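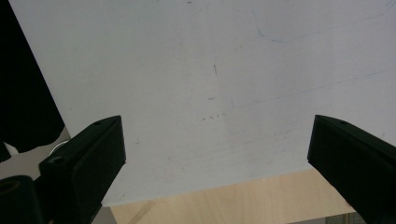 L. Kaslow

On Friday I decided to clean the whiteboard properly. It has hung beside my desk since August, and I write on it every day: shopping, words I want to learn, small sums. In the evening I wipe it with a dry cloth and I think it is clean. Then the morning comes and I see all the old things again, very faint.

The blue marker is the worst. There is still a pale curved line near the top and a second one lower down, so light that I must look twice to find it. The short dark dash near the middle is more stubborn, and under it there is a little row of dark specks. I do not remember what I wrote there.

I have tried these:

Warm water with a drop of washing-up liquid. Good for the grey smudges, weak for the blue.

Writing over the old line with a fresh marker and wiping at once. My neighbour taught me this. It helps with lines which are some 6 weeks old, but you need patience.

The Vetiron spray, 200 ml. It smells strongly, so open the window.

I was told that a melamine sponge can spoil the surface, therefore I have left it in the cupboard. If you have used one on a matte board, please write to me how it went. A new board of the same size would be a pity to buy when this one still does its work.

Next time I will write about the desk drawer.

This site uses cookies to remember your preferences. Accept | Read more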